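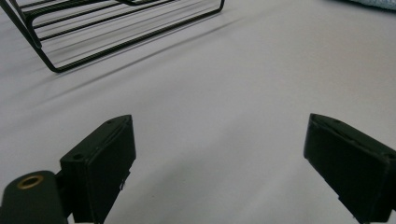
Drallport Swimming Club, minutes of general meeting
Sunday, November 10, 2019, upstairs room at the baths, start 7.30

Present: Magnus Baird (chair), Leena Nurmi (minutes), Murdo Rutherford, Nataša Mladenović, plus members as per sheet.
Apologies: Gordon Tremblay (at Wornel with the juniors, may turn up at end).

1. Last minutes
Agreed. One correction, Murdo wants it noted he said the lane ropes were "tired" and not "dangerous". Changed.

2. Matters arising
Clock at the deep end. Still four minutes slow. Pool office say reported. Magnus to ring again.
Key for the kit cupboard. Second one cut, Nataša has it. Old one sticks, lift the door a bit as you turn.
First aid refresher, done by all poolside helpers except two. Names with Murdo, he will chase.

3. Pool time
Long one this. Letter from the pool office read out. From the new year they want to move our Thursday session back by 30 minutes so the aqua class can have the shallow end first. Would mean juniors not out of the water until gone nine on a school night. Several parents unhappy. One said she would have to stop bringing hers altogether as there is no bus after.
Nataša asked could we swap with the Monday slot instead. Magnus thinks Monday is full but hasn't asked.
Murdo: we have had Thursday since before the extension was built and shoud say so. General agreement. Some discussion of whether to say so politely.
Agreed to write back, ask for Monday, and if no, ask to keep Thursday start but give up lane 1 to the class. Letter to go this week. ACTION Magnus, Leena to type.

4. Winter gala at Wornel
Coaches are two, booked with Valente. Leaving the car park at 8 sharp, not quarter past like last year. Return depends on the relays.
Entries 125 swims so far, closing date stands. Late ones will be turned away, Wornel were firm on this.
Still short of timekeepers. Three needed, one offer on the night (thanks). You don't need to be qualified, they show you on the day, but you do need to stand up for most of it and bring a pen.
Under 10s: butterfly is 25 m only this year. Please tell your children before and not on the blocks.
Food. Café at Wornel shuts at two. Packed lunch, no glass, no nuts.
Question about whether club hats are compulsary. For relays yes, otherwise no. Question about the old hats with the previous badge. Fine.

5. Towels and lost property
Box is overflowing again. Goggles, one shoe, a good coat, and a great many towels. Name tapes please, sewn or ironed, biro washes off. Anything not claimed by the end of term goes to the charity shop.

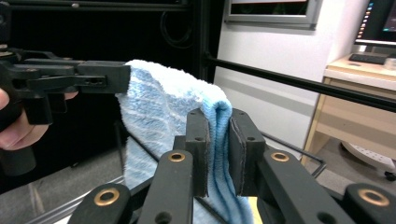
Light blue towel, thin white diagonal stripes.

Nataša proposed a look through the box at the end of every Thursday rather than twice a year. Carried. She will do first month, then a rota.
Wet costumes are NOT to be left in the box. They go mouldy and then everything smells. Straight in the bin from now on, after one warning on the noticeboard.

6. Money
Balance healthy, sheet passed round. Pool hire is the big one as ever. Subs in from most, eleven families owing, reminder letters gone out, second reminder after the party.
Proposal to put subs up by £2 a month from April. Discussion. Murdo against, says we should raise the gala entry fee first and leave subs for a year. A member asked what the reserve is actually for. Magnus said a broken down coach, or the boiler going like it did in 2016 when we had to pay for Wornel for five weeks. Vote: put off to next meeting, figures for both options to be sent round beforehand.
Fametti invoice for the hats, we were charged twice. Refund promised, not seen yet. ACTION Leena.

7. Kit
Kickboards, need 60, have nowhere near it that aren't chewed. Two quotes got, second is cheaper but delivery is extra so comes out nearly the same. Go with the first, they have them in stock.
Drying them is the other problem. At the moment they get stacked wet in the cupboard and the bottom ones never dry out. A member has offered to put up a shelf with slats. Pool office need to ok any drilling.
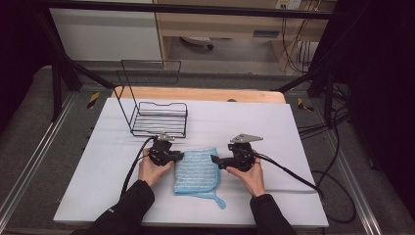 If they say no to drilling, freestanding then, but it has to fit behind the door with the backstroke flags still in there. Murdo measured, 90 cm and not a bit more. He also wants pull buoys kept seperate from boards, in a net bag. Ok.
Backstroke flags, one line frayed. Nataša's dad can mend.

8. Christmas party
December, last Thursday session before the holidays. Inflatable booked for the first hour, then fun relays, then food up here. Parents bring a plate. List on the board by the turnstile, please don't all bring crisps.
Quiz afterwards if anyone has the energy. Gordon did it last year, will be asked.
Lights off and out by half nine, the pool staff want to get home as well.

9. AOB
Parking. Someone blocking the ambulance bay on Thursdays, silver estate. Please don't.
Showers cold at the far end, reported.
Teenagers asking for a later lane for themselves. Wait and see what happens with item 3.
Gordon arrived 9.10. Juniors came second at Wornel, two points in it. Clapping. Says yes to quiz.

Closed 9.20.
Next meeting date to be fixed when we hear from the pool office.

LN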